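Hallwood first aid case, the silver one. Had it since August so this is overdue.

Short version: good box, slightly annoying box. Would buy again, probably.

**Good bits**

- Aluminium, so it wipes clean. Calpol, plaster glue, something pink, all came off
- Proper metal handle on top. Carried it full, down two flights, no wobble
- Latch on the front shuts with a decent click
- Red cross is small and low down. Some of them shout at you from accross the room, this one doesn't

**Less good**

Latch is stiff. Really stiff the first fortnight. My neighbour Matilde Cunha has bad thumbs and couldn't get it open at all, had to hand it back to me. Eased off now but if you've got arthritis try one in the shop first.

No dividers. Everything slides into a heap. I ended up cutting down an old Eramel biscuit tin liner for the plasters, works fine, shouldn't have to though.

Corners are sharpish. Scratched the shelf. Stuck felt pads on.

**Price**

Paid 18 quid at Marinho, nearly 100 for the big Drokar one next to it, which is daft for a box with nothing in. You do have to fill this yourself. It came empty, and the listing was vague on that so check before you order.

**What fits**

More than I expected. Bandages, tweezers, thermometer, gloves, all in. Bottles are the thing to measure. Small ones stand up, taller ones have to lie down and then you're trusting the cap.

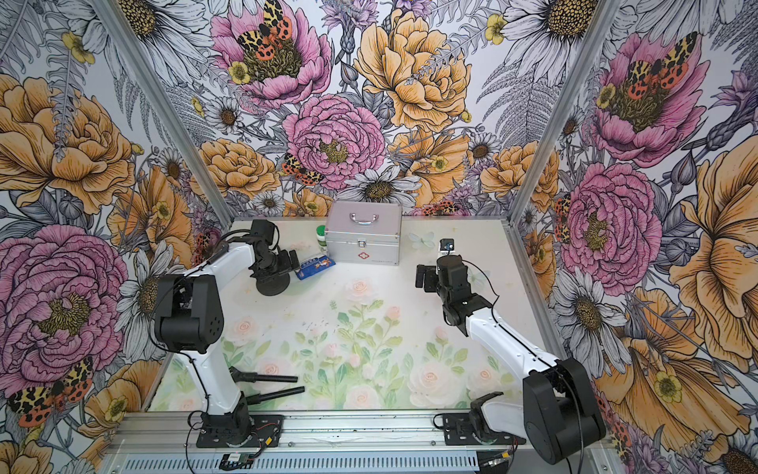
Flat packets are easy, slide them down the side and they stay put. I keep a list taped inside the lid with the use-by dates on, wich saves emptying the lot every time.

Would I get the bigger size? No. Heavy enough once full, and it'd never go in the cupboard.

8 out of 10. Lost one for the latch, one for the dividers.

Natália Magalhães, 18/01/2022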